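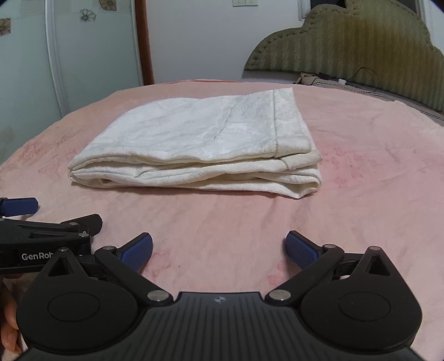 White cloth, folded, on the pink bed cover.

Grernau Lane Residents: notes from our meeting, Saturday, May 12, 2018

Judite Figueiredo here, on minutes again as I had the only pen that worked. Américo Leitão was in the chair (my kitchen chair, the good one).

March minutes: agreed, once I'd fixed the spelling of Đinh, sorry again!

Jumble sale. We took 400 pounds on the day, which I'm thrilled with, given the rain and the bus being off all morning. Bedding and curtains went quickest, books hardly moved. Américo wants to drop the books altogether next time. I don't, and I said so, and we went back and forth on it for a good while. Left as it is for now, with the books on one table by the door.

Linen for the next sale. Please fold things before you bring them round, and put the size on a bit of paper if you know it. I spent a whole evening holding sheets up against my own bed. Odd pillowcases still welcome.

The path. Cosance have quoted almost 2000 pounds to relay the stretch behind the garages. There were groans. Ernent haven't sent theirs in yet, so Américo will ring them, and we'll look at both together. Until then the loose slab by the bins stays taped off, and please stop moving the tape to get prams through, go by the front.

Hedge. Still too high at the corner. I've written to the council 2 times and had one reply, about a different hedge.

Summer tea. Yes to having it, yes to the long tables, no to the loud speaker (you know which one). Đinh's bakery will do the rolls if we order a week ahead. I'll put a list through doors for cakes.

Any other business: Américo has somebody's blue casserole dish and would like it gone.

Next meeting at Américo's, date to follow, bring your own mug.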